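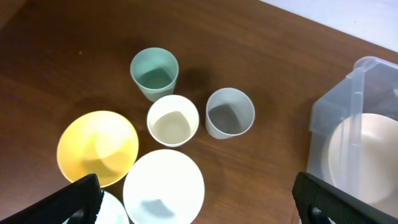
The Garkier finger kit replaces the stock fingers on a small parallel gripper and adds a bracket for a wrist camera. I bought mine in August for the Gerka arm on our sorting table, where the job is clearing plastic tableware and putting it back out again. The old fingers were smooth and let go of anything with a thin rim. With the green, cream and gray cups standing as close together as they do on our table, one dropped cup usually takes the next one with it. I paid $716 for the full kit, and I've had it on the arm for 18 weeks.

What you get

Two black fingers with a textured surface and a cutout near the tip, the camera bracket, a bag of screws, a short cable clip and a printed sheet. The hex key in the bag is 2 mm and it's soft. Mine rounded off on the third screw. Use your own.

There are no spare screws. The sheet covers mounting and stops there, so everything below on zeroing is what I worked out with Tumelo Steyn, who runs the other arm in our shop.

Mounting

Power the arm down, open the gripper all the way first, and take the old fingers off one at a time. Clean the mounting faces. Ours had a line of dried threadlocker along one side, and the new finger sat crooked until I scraped it off. Run the screws in by hand, close the fingers so they line each other up, then tighten. The whole swap took me 30 minutes, and half of that was the threadlocker.

The bracket goes on last. It has slots instead of holes, so the camera can tilt. I spent too long on this. Set it so both fingertips show at the bottom of the view, then leave it alone. If you tilt up to see more of the table you lose the tips, and then you can't tell by looking whether a finger has shifted.

Zeroing

Close the gripper with nothing in it, set zero, open, close again and check. The Gerka controller keeps the old finger length until you enter the new one by hand, and the new fingers are longer. I missed that and pressed the tips into the tabletop on the first run. No damage, but the arm faulted and I had to start over.

For checking the zero I go in on something narrow and curved. A flat-sided box will forgive a finger that's slightly off center. A curved piece tends to turn toward the late finger as they close. Run it slow and watch both sides of the gap. The picture goes soft when the arm is moving this close in, so stop the arm before you judge anything.

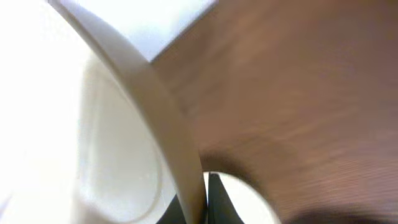
Upkeep

I wipe the fingers at the start of each shift with a damp cloth. The texture holds dust, and once it fills up the grip gets worse. Every few weeks I check the screws. The left finger worked loose once, in the second month -- my fault, I had skipped the threadlocker when I put it back together. Skivach sells a pad set that is supposed to fit over these fingers. I tried it and took it off the same day, as it covers the cutouts and makes the tips too thick to get between cups.

The camera side needs more attention than the grip side. The overhead light puts a bright patch on the wood, and frosted plastic is hard for our software to pick out even without that. Turning exposure down helped with the tabletop. It did less for the container.

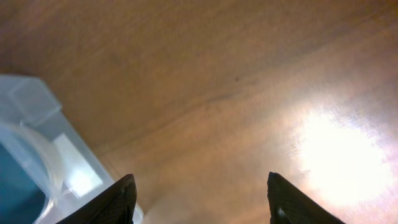
Fingers open over the tabletop, with glare on the right and the frosted container on the left.

What I don't like

The hex key, as mentioned. The cable clip is too loose for the cable Gerka supplies, and I ended up using a zip tie. The bracket slots have no scale marks, so if you bump the camera you're setting the tilt by eye again. I scratched a line into mine.

Compared with the Cisneros set

Tumelo has the Cisneros fingers on his arm. They cost less and come with a better instruction sheet. They're also wider at the tip, and on cups and bowls sitting this tight I'd take the Garkier. For boxes or anything with flat sides, his do the same job and you'd save some money. He has to buy a camera bracket separately, though, so price that in before you compare.

Four stars out of five. I'd buy the kit again and keep a decent hex key next to it.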